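# About Kindara

Hi! We're Kindara, a small team that collects practice examples for robots that are learning to do everyday things with their hands (well, with their grippers). If a company is training a learning system to clear tables or sort dishes, somebody has to show it how first, over and over. We're the ones doing the showing.

I'm Signe Mogensen, and I started the company with Nassoro Ondieki in a rented room above a bike shop. We both came from Nostance, where we wrote software and complained a lot about the data we were given. Half the examples were sloppy and the other half were all the same! So we decided to make our own. There are 12 of us now, and we've moved downstairs.

## What we do all day

One of us steers the arm by hand, and a small camera near the gripper records every try from start to finish. A finished set is usually 500 tries of one task. Between tries we move things a little – turn a tray, swap a cup, slide a bowl over – so the system doesn't just learn one spot on the table by heart. We keep the clumsy tries too, as long as they're labeled, and each one gets watched by a second person before it goes out.

Our biggest set so far is the tableware one we made for Dromine, which came to 2334 tries. I still love the cup and tray work best. Paper cups are light, they squash easily, and white on white is hard on a camera, so you have to steer slowly and pay attention. Nassoro is much better at it than I am, and he'll tell you so.

A paper cup in the gripper, over one of our white trays: 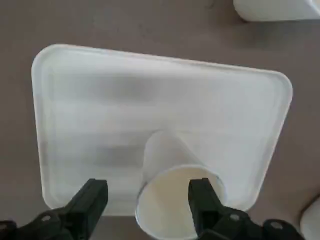
## Come work with us

We're usually looking for people who can steer in the mornings. You don't need a degree or any robot experience, and we pay for the training weeks. Good operators here have been bakers, a piano teacher and a guy who fixed watches. Write to us with a few lines about yourself and we'll set up a visit so you can try the arm. The next training group starts in November.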